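Frauke Hinrichs
@fraukehinrichs
2018-10-03

Thread on cleaning a front loader properly, as three of you asked after I complained about my towels last week. No special kit needed. It takes most of a morning but you're only busy for a small part of it.

1/ The problem: towels that came out of the wash smelling worse than they went in. I blamed the powder, then the airing cupboard, then the towels. I'd been washing everything at 30 or 40 since January and hadn't cleaned the machine once in that time.

2/ What I used: old flannels, a toothbrush, a washing-up bowl, a baking tray with low sides, rubber gloves, white vinegar for the hinge and screws, and one sachet of Stomaron drum cleaner. Plus a torch.

3/ Start with the drawer. Most of them pull out if you press down on a tab at the back. Soak it in hot water while you do everything else. Look up into the space it came out of as well. The roof of mine had a layer of old softener stuck to it and I got it off with the toothbrush.

4/ Then the rubber seal. Pull the fold towards you and go all the way round with a damp flannel wrapped round your finger. The bottom is the worst part, where the water sits. I found a hair grip, a lot of grey fluff and 2 pence. Rinse the flannel often or you just push the muck along.

5/ Don't use bleach on the seal week after week. Washing-up liquid and hot water did nearly all of it for me. If there are black spots that won't shift, leave a soapy cloth tucked in the fold for an hour and try again.

6/ Filter next. On a lot of front loaders it's behind a small cover low down on the front. Switch off at the wall first and let the machine cool if it's been on hot. Baking tray underneath, towel under that. Undo it a little at a time - water comes out faster than you'd think, and I emptied the tray twice.

7/ Rinse the filter under the tap, feel inside the hole for anything stuck, wipe the thread and screw it back in firmly. Check it for drips before you walk away.

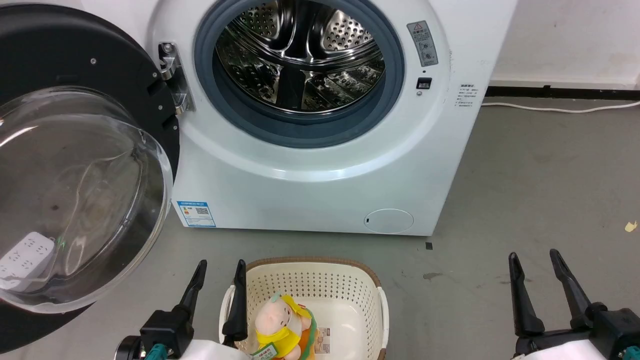 Drum, seal and door. Oval filter cover is bottom right.

8/ Now the drum. Take everything out, and I do mean everything - run your hand round the inside for odd socks. Sachet straight into the drum, hottest cotton cycle, no spin if yours lets you choose. Mine took 2 hours and I went and did the shopping list.

9/ While that's running, rinse the drawer and dry it. Leave it out until the cycle has finished if yours will run without it. Mine won't, so it went back in damp and came out again later.

10/ When it's done, wipe the seal once more, because the hot wash loosens bits you missed. Then the glass, both sides, and the metal round the hinge. I dried the screws on the door too, as one of mine had a bit of rust starting.

11/ Leave the door open afterwards. I now leave it open all the time between washes, and the drawer pulled out a couple of inches. If you have small children or a cat you'll want to think about that one. Check the drum before every load either way.

12/ Last thing was the towels. One hot wash with half the usual powder and no softener, then out on the line. They smell of nothing now, which will do me.

Few replies to things people have asked:

@ Araceli Goicoechea - yes, liquid does seem to leave more behind than powder. I've gone back to powder for whites and towels and kept the liquid for darks. I couldn't tell you if the brand matters. I've got a box of Nimwood from the corner shop and it's fine.

To whoever asked about soda crystals: I've used them in the drawer and on the filter, never in the drum. Read your manual first.

On how often: I've put a hot empty wash on the calendar once a month and the filter every other month. The seal gets a wipe after the last load of the day. Takes less than a minute.

And on cost, the sachet came in a pack for 560 cents when I was over at my sister's, so I can't give you a price for here. Any drum cleaner from the supermarket should be all right.

Dishwasher is next. I've had a look at the bottom of it and put the lid back on.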